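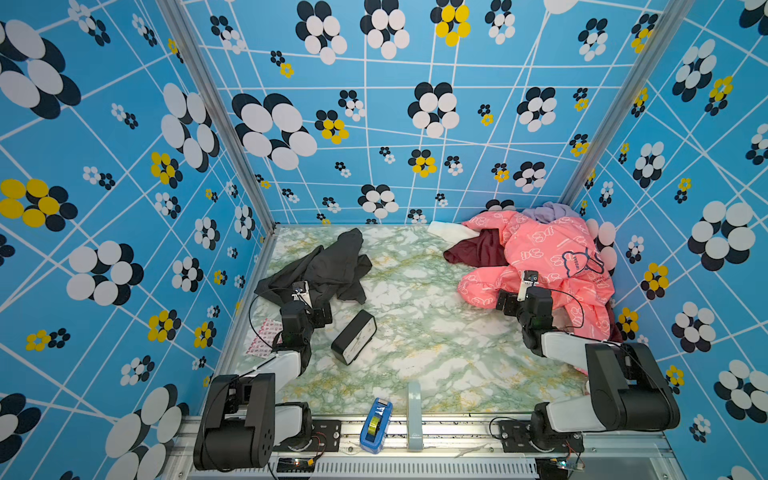
L'annonce disait « lumineux, calme, proche de toutes commodités ». Rosalie Bachmann en avait lu assez pour traduire : plein sud sans volets, au bout d'une impasse, avec un arrêt de bus devant la chambre.

Elle y alla quand même. Elle y allait toujours.

L'agent l'attendait en bas, un dossier bleu sous le bras. Gøran Kristiansen, de l'agence Brunner. Il avait la poignée de main de quelqu'un qui a suivi un stage.

— Vous êtes la première, dit-il.

Sur la marche, derrière lui, quelqu'un avait laissé une feuille de visite avec une trace de semelle dessus. Rosalie regarda la feuille, puis l'agent, et ne dit rien.

L'ascenseur était « en cours de modernisation ». Ils montèrent à pied. Au troisième, une odeur de soupe. Au quatrième, un vélo sans roue avant, attaché à la rampe par un cadenas qui valait plus que lui. Kristiansen parlait du quartier, qui changeait, qui allait changer, qui avait déjà beaucoup changé. Il y aurait un tram. On lui avait promis un tram pour les trois derniers logements qu'elle avait visités, et elle commençait à se demander si ce n'était pas chaque fois le même.

— Et ici, la pièce de vie.

La pièce de vie était une pièce. On pouvait y vivre, sans doute, à condition de choisir entre la table et le canapé. Rosalie posa la main sur le mur mitoyen. Il vibrait un peu.

— C'est quoi, à côté ?

— Une dame très discrète. Madame Oberholzer.

— Elle a une machine à laver ?

Il consulta son dossier, comme si la réponse pouvait s'y trouver. Pendant ce temps la machine passa à l'essorage.

La cuisine était équipée, ce qui voulait dire qu'il y avait un évier. Le four portait encore son film plastique. Rosalie ouvrit les placards l'un après l'autre, tous, même celui du compteur, où elle trouva un carton marqué Zirkus et, dedans, une seule chaussure vernie, taille enfant.

— L'ancienne locataire devait repasser, dit Kristiansen.

— Elle est partie quand ?

— En juillet.

— Et pourquoi ?

— Raisons personnelles.

Elle connaissait les raisons personnelles. Dans le studio d'avant, c'était de la moisissure. Dans celui d'encore avant, un propriétaire qui avait gardé un double des clés et qui aimait vérifier les joints.

Il annonça la surface : 23 mètres carrés. Rosalie sortit son mètre ruban, un vieux modèle de couturière hérité de sa tante. Kristiansen s'intéressa soudain à la vue. Elle mesura la longueur, la largeur, écrivit au dos d'un ticket, recommença.

— J'arrive à 19.

— Vous avez compté l'embrasure ?

— L'embrasure de quoi ?

— De la fenêtre. Et le palier, en un sens, est à usage privatif.

Elle pensa au vélo.

Le loyer était de 526, charges comprises, sauf l'eau, le chauffage et l'ascenseur. Elle fit répéter l'ascenseur.

Dans la salle d'eau, le robinet toussa, donna du brun, puis du clair. Par la lucarne on voyait un figuier énorme, poussé tout seul entre deux garages, et une femme en peignoir qui lui parlait en secouant un torchon. Rosalie resta là plus longtemps qu'il ne fallait pour juger d'un lavabo.

— J'ai sept dossiers pour cet appartement, dit Kristiansen depuis le couloir.

— Je croyais que j'étais la première.

Il y eut un silence, puis le bruit d'un stylo qu'on actionne plusieurs fois.

— La première de l'après-midi.

Elle ferma le robinet. Il continua de goutter. Elle serra plus fort, il s'arrêta, reprit.

— Il part quand, votre tram ?

— Pardon ?

— Rien. Montrez-moi ce qu'il faut signer. Et vous écrirez 19.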